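Form 203 had a box for the date on which earnings stopped, and İlker Altıntaş had two dates. The ferry kitchen at Pladano had cut his shifts to one a week before it closed. He entered the first date. The form rejected it and cleared the page.

He telephoned the Buvura benefits office. The recording gave his place in line as 700 and advised him to keep the line open. He put the handset on the counter, speaker on, and peeled potatoes.

The rule was short. A claimant could earn up to 1,000 in the month and still receive the wage supplement. Over that amount, the whole supplement was withdrawn. His last pay slip included unused leave, and the rule did not say whether leave was earnings. 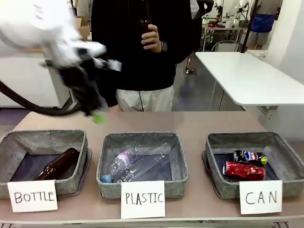

Morena Ferri answered after the potatoes had boiled and been drained. She asked for his claim number, then for the name of his employer.

"Indano Catering. Before that it was Pasaribu, but they were bought."

"Same payroll number?"

"I don't know."

She typed for a while. He could hear another clerk reading an address aloud, one letter at a time.

"Leave counts in the month it was earned," she said. "Yours was earned last year. Use the second date and put zero in line 2."

"The form won't take zero."

"Leave it blank, then. Blank is read as zero."

He asked if she could put that in writing. She said a letter would be issued, and it was, dated January 21, 2021. It stated that line 2 must not be left blank.

He put it in the folder with the pay slips and dialed again.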